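The Shelf Life of a Bookcase

6 min read

The bookcase in Meron Derese's front room has been moved four times and taken apart twice. It is white, flat-packed and plain, and when she bought it she expected it to last until she could afford a better one. That was in her second apartment in Cellham. She now owns the house, and the bookcase is still there.

"I kept meaning to replace it," she says. "Then one of the shelves started to sag, and I flipped it over, and that bought me a few more years."

Derese teaches an evening class in furniture repair on Tuesday nights, in a workshop behind the old Kondon seed store. When she started, she planned to cover chairs and small tables, the kind of solid pieces people inherit. Her students kept bringing in something else. They brought drawer fronts that had come away from the drawers, wardrobe doors hanging from one hinge, and desks with swollen corners. Most of it was board furniture, made from pressed wood chips or fiber under a thin skin, and most of it had been given up on at least once.

She changed the class. It now runs for two terms a year and costs $600 for a place, with the tools and glue included. There is a waiting list.

The common view of board furniture is that it can't be repaired. There is some truth in this. A screw driven into solid wood grips long fibers, and if it works loose you can usually plug the hole and drive it again. A screw in chipboard grips crumbs. Once the crumbs go, the hole is wider than the screw and the joint has nothing to hold. Water makes it worse. The chips swell, the skin lifts, and the panel never goes back to its old thickness.

Derese doesn't argue with any of that. Her point is that most panels fail in one or two small places and are sound everywhere else. A side panel with a blown screw hole is still a good side panel. The usual fix is to drill out the damage, glue in a hardwood dowel, let it set overnight and drill a new pilot hole in the dowel. The material costs less than a cup of coffee.
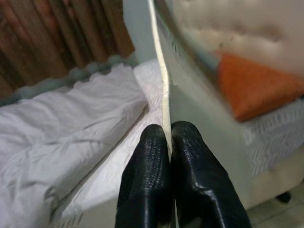
A white panel, edge on.

Edges get a full evening to themselves. The edge is where a panel takes its knocks, and it is also where damp gets in. On cheaper pieces the strip along the edge is thin and held with a glue that softens in heat, so a loose strip can often be pressed back down with a household iron and a cloth. If the strip is missing, new edging comes on a roll and is trimmed with a sharp blade after it cools. Students tend to trim too soon. Derese lets them do it once.

Merle Bright took the class in May, after her landlord put a broken wardrobe out on the curb and she carried it back in. She had never used a drill. By the last session the wardrobe had new dowels in both sides, a new back panel and doors that closed.

"The doors took the longest," Bright says. "I had the hinges on upside down for a week. I thought I had ruined it."

She has since repaired a kitchen cart and a neighbor's changing table, which now stores paint. She does not plan to go into business. A friend asked her to look at a bed frame and she said no, as the slats were split and she didn't want anyone sleeping on her work yet.

There are people who do make a living at it. Greltari, a two-room shop across the river, buys office furniture when firms move out, fixes what it can and sells it on. The shop handled 3,000 pieces last year. Desks sell fastest. Tall cabinets are slow – they are hard to get up stairs, and few homes have the wall for them.

Parts are the bigger problem. The small metal locks that pull two panels together come in many sizes, and makers change them without notice. Derese keeps hers in jam jars, sorted by diameter. When a student's lock doesn't match anything in the jars, she sends them to Bondarchuk, the hardware store on the square, where the loose fittings are kept in wooden drawers and sold one at a time.

Her advice for anyone starting out is short. Take the piece apart slowly and tape the screws to the part they came from. Buy wood glue in a small bottle so that it stays fresh. Never stand a panel on its corner. And if the piece has to be moved, empty it first, then lift. Dragging a loaded bookcase puts all the strain on the bottom joints, and those are the ones she sees most.

She still hasn't replaced her own. Last winter she added a strip of oak under the longest shelf, screwed up from below and painted to match. It holds the cookbooks now, and the sag is gone from that one. The shelf beneath it has started.

Contact us | Copyright, all rights reserved | Back to top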